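I gave two hours of my life to the Drunbridge Fashion Weekend livestream, and I would like it noted that I wasn't even the target audience. I own one good coat. It was good in November.

If you missed it, the Weekend is what happens when a mid-sized town with a converted corn exchange decides it's Milan. There's a runway. There's a step-and-repeat with the logo of a mattress store on it. And there is, every year, one small scandal, which the local gossip accounts feed on until spring.

This year's scandal was the chair.

The facts, as far as I can piece them together from people who weren't there: the label Halász closed the show, and a certain former Evix girl (you know the one, third from the left in the perfume ads) was supposed to be in the front row. She arrived, looked at her seat, and went to stand at the back by the coat check. She stood there for the whole Halász collection with her sunglasses on. Then she left.

That's it. That is the entire event.

By midnight the clip had 1,343 comments, and I read an unhealthy share of them. One camp said she'd been seated next to her ex's stylist. Another said it was a protest against fur, though the only fur in the building was on a man selling raffle tickets. A third group had slowed the footage down and decided she mouthed the word "sticky" at an usher. I've watched it up to 4 times now and I think she said "excuse me," but I'm old-fashioned about lips.

The apology came next morning, in that pale beige font apologies come in. It thanked everyone for their patience. It mentioned growth. It did not mention the chair. Halász then put out a statement of its own, saying it had "nothing but love" for all its guests, and you could hear teeth grinding through the serif.

My own theory is dull. Front row tickets were 600 dollars for anyone who wasn't famous, the seats were folding ones borrowed from the Drorside school district, and I have sat on those chairs. I got through one choir concert on them and had opinions for a week. If somebody offered me the wall by the coat check, I'd take the wall.

What gets me is how fast we all became experts. People I know to be gentle, people who apologize to automatic doors, were typing "she's always been difficult" about a woman whose entire known personality is holding a perfume bottle near her face. I nearly typed it myself. I had the D and the I down. Then my tea went cold and I lost the thread.
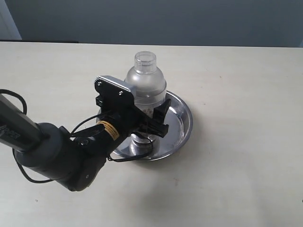 Clear bottle, steel bowl.

Anyway, the clothes. Did anyone look at the clothes? The green column dress in the second half was lovely and got zero comments that I could find. There was a cape with pockets — real ones, you could see the model's hands go in to the wrist — and I want it badly. It will cost more than my car.

She has now been announced as a judge for next year's Weekend. I assume they'll give her a stool.

Recent posts
My feud with a red carpet commentator, part 2
Every awards speech is now a podcast
What the Evix ads did to my idea of breakfast
Sunglasses indoors: a ranking

Contact | © 2022 All grumbling my own | Back to top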